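Notebook, flag footy ball + belt testing
September 2019

Back on the flag belts after the break. Restance want numbers before the November tournament at Plernell, and the old sheet is no good, half the pulls were done with wet webbing and not marked as such. Starting a clean set.

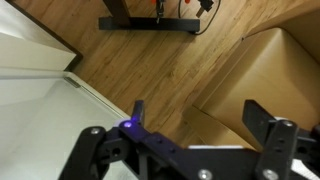
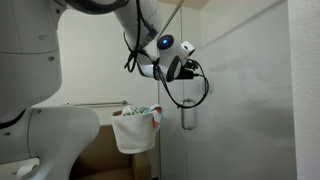
Belts first. Three sorts on the bench: the Jarnance pop-socket type, the Zalewska clip, and the old velcro ones the juniors still use. 60 pulls each, straight out from the hip, then another 60 at a downward angle, as most real flag grabs come from a diving defender and not somebody standing politely alongside.

Jarnance - clean release, nice loud pop, refs will like it. A bit stiff for the first few then settles. Stiff again after being left in the cold shed overnight. Note for later: do a cold set properly.

Zalewska - lighter to pull but let go twice on its own when I jogged on the spot wearing it. Not good. A flag that falls off by itself means one-hand touch rules for the rest of the play and then everyone argues. Check if the clip was seated right, I may of rushed it. Redo before saying anything to Restance.

Velcro - horrible. Fine when new, fluff and grass in it by the end. Angled pulls dragged the whole belt round to the back more than once. Would not pass for seniors, maybe OK for under 9s.

Long run on one Jarnance socket, same socket, same flag: target 4000 cycles. Stopped at 477, small white stress mark on the rim. Not cracked, still pops. Colour of the plastic might be hiding more of it, want a look under the good lamp. Carry on from 477 next session, DON'T restart the count.

Balls. Pressure checks on the match size and the junior size, all left overnight. Two junior ones soft by morning, both from the same bag, suspect valves. Put a dab of soapy water on the valves, one bubbling, other one nothing. Seam then? Put aside with tape on.

Grip on damp leather vs composite: no numbers, just thrown across the yard until my arm went. Composite better in drizzle, leather nicer dry. Everybody knows this allready but Restance asked.

Still to do
- rerun Zalewska clip, seated properly, jog + sideways shuffle + dive
- cold set, all three belts
- finish the long run
- ask Plernell what belt width their rules say, their PDF has two different answers
- more flags, the red ones have stretched and are over length now
- new batteries for the luggage scale, reading jumps about when it gets low

Sheet is in the blue folder, pencil only for now.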